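Chapter 4
Planning and Budgeting for Robotic Equipment

The purchase price of a robot is seldom the largest figure in its budget. In the Altport case, used throughout this chapter, the arms and controller took up less than half of the sum approved. The remainder went on grippers, spare parts, training, floor work and software licences. A plan that lists only the machine will be overspent before the first working shift.

Planning should begin with the task. The buyer records what is to be handled, where it rests, how far the arms must reach and how much floor the base needs. Much of this can be tested in simulation before an order is placed -- a mistake in counter height is cheap to correct at that stage.
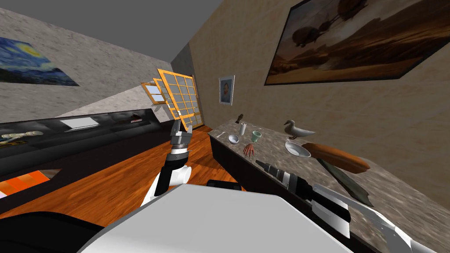
Once reach and clearance are settled, suppliers may be asked for prices. The Altport task list ran to 187 entries, of which 182 could be met by both bidders, Hister and Storkis. The other entries were priced separately as options. Buyers should also set aside a reserve; this chapter uses 25 per cent of the equipment cost, held until acceptance tests are complete.

Section 4.1 deals with the statement of need. Section 4.2 covers running costs, including power, servicing and the replacement of gripper fingers. Section 4.3 compares purchase with lease, using the Baloch worksheet.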